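On 11/19/23 Henrike Brandes wrote:
> Has anyone got Wi-Fi calling to stay on with Fostia? Mine drops back
> to regular cell whenever I walk to the kitchen.

Hi Henrike, and hello all,

Oh, I feel for you! Mine did just the same until I switched from Zilleo in January.

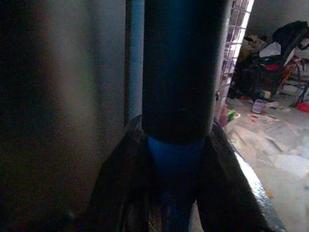 Dark blue cylinder, close up

Try turning on "prefer Wi-Fi" under the SIM settings, then restart the phone (the restart matters, I forgot it twice).
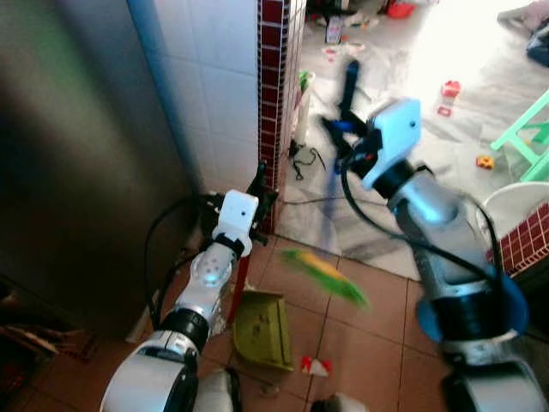 If that doesn't help, call them and ask for a fresh SIM. I waited 14 minutes and the lady was lovely.

Warmly,
Dagný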